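Ticket 226: can the gripper do snack packing yet?
Status: open
Opened by: Yanling Jin
Assigned to: Shaohua Long

Hi Shaohua! You asked me to write down why I keep saying "not yet" whenever the people at Kaldale want to know if a machine can take over the bag-and-box job. So this is me writing it down, and sorry in advance, I ramble.

The chore sounds like nothing. Pick up a zip bag, get it open, deal with what's inside, put it in the container. My kid does it half asleep. But a zip bag is floppy and slides around, and you really want one hand holding it near the top while the other does the fiddly part. The container is the easy bit (stiff walls, stays put), except the corners are rounded and a flat pad doesn't have much to press on there.

I also want somebody to look at the right finger pad. There are loose threads coming off the upper corner and I don't love that anywhere near a zipper.
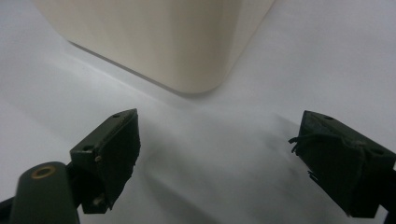
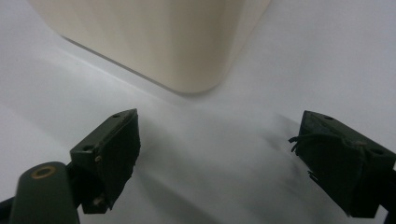
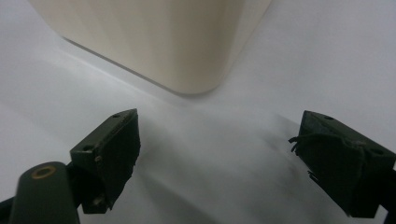
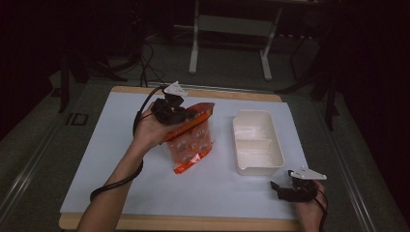

First three: fingers open, cream object beyond them, threads on the right pad. Last one: orange bag in the left hand, white container beside it.

Things I'd like to try, in whatever order you have time for:

New pads on both fingers, please. I have 2 spare sets in my drawer.
A stiffer bag, just to see how much of the trouble is the bag.
The container on its own with no bag at all, gripping a straight wall and staying off the corners.

Jianhua thinks we should skip bags completely and go for bins and lids. Maybe! But Kaldale asked for bags, and I'd hate to tell them yes on the strength of a lid.

Leave this open until the pads are swapped. I'm at my desk until 15 past five if you want to argue :)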